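Fudero open day at the Wynne building: who else went?

tinplate_jo
31 October 2025
Just back and still buzzing! They had the simulator up on the big screen, the kitchen one, with the robot's gripper and a white bowl on the dark counter and the appliance door standing open.

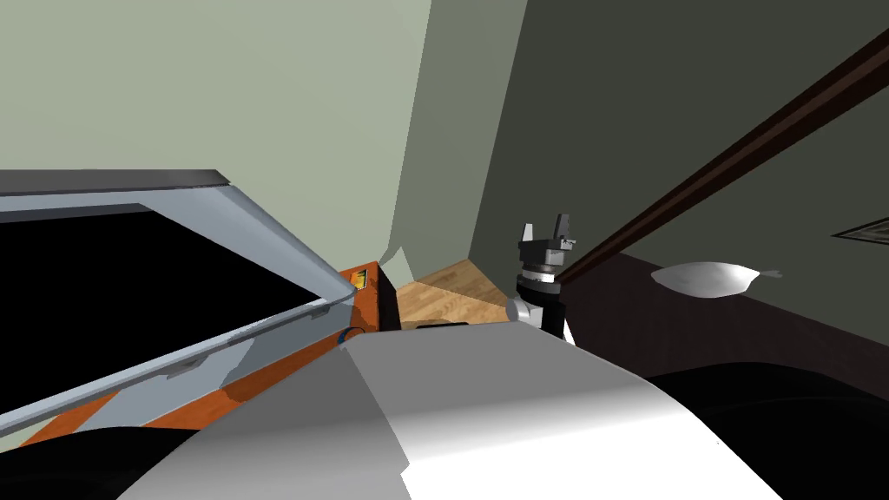 marshgate48
Jealous. I signed up in March and got bumped to the wait list. Did they let visitors drive, or was it all staff at the controls?

tinplate_jo
Visitors drove! You got a 14 minute slot with two hand controllers and a pedal, and you worked in the simulated kitchen first. If that went okay you could try the real arms in the next room. I spent most of my slot learning to stop overreaching (my wrist wanted to do everything and the robot's wrist did not agree). By the end I could close the fingers where I meant to, and I let out a little cheer, which got a few looks.

Ginby
I was there for the afternoon group. Fun, yes, but I thought they leaned too hard on the simulator. I can watch a rendered kitchen at home. The line for the real arms was over 60 people when I got to it and I gave up.

tinplate_jo
Fair about the line. I still think the sim was the best part, though. The guide said they had 1,464 practice runs saved from it, and she pulled up a few of the bad ones for us. Seeing an arm come in at the wrong angle taught me more than a clean run would have.

solder_and_tea
With Ginby on this one. A sim bowl has whatever friction somebody typed in. Show me a greasy one.

marshgate48
But you can reset it with one button, and if you bash the counter no one has to fix it. For letting the public loose on the thing I'd do the same.

solder_and_tea
For the public, sure. I'm grumbling about the talk at the end, where sim and real results got put on one slide as if they were the same thing.

tinplate_jo
Oh, I missed the talk, I was back in line for a second slot. Was that the Melov gripper slide?

solder_and_tea
Yes, that one. Someone asked about it and they did say the real numbers were lower, so credit for that. I'd still have split the slide in two.

Ginby
Did anyone get the handout with the controller layout? They were out by the time I left.

tinplate_jo
I have one! Both sides are a bit creased but readable. I'll scan it tonight and put it in the files section.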